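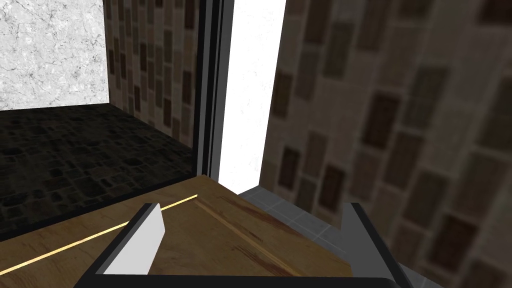 *Marit Oakhollow*

The Rorngate robotics club has gone virtual this term, and I can't remember the last time the back table was so noisy! All 31 of our members are working in simulation, driving a gripper around rooms that exist only on our laptops, and they're already arguing (cheerfully) about whose approach to a wooden surface is the smoothest.

The rooms come from a set we call Polden. There are 43 of them, and the textures get pretty wild – brick-pattern tiles next to marble, a dark mosaic floor, wood grain with a thin yellow line running across it. The younger kids love picking favorites. The older ones have figured out that a busy background is a great way to find out whether your vision code is any good, and a few programs that did beautifully in the plain rooms have gone right back to the drawing board.

We've split into two teams, Alcantara and Restell. Alcantara is all about careful, slow moves with lots of checking. Restell just wants to try everything, and between them they've logged nearly 2,000 practice runs, which is a huge jump from last term. I'm so proud of both groups, and of how freely they swap code when somebody gets stuck.

The team challenge is in May, and families are welcome to come cheer. If your student wants to practice at home, ask at the front table for the setup sheet – it's 2 pages, and the second one is mostly about installing the graphics driver.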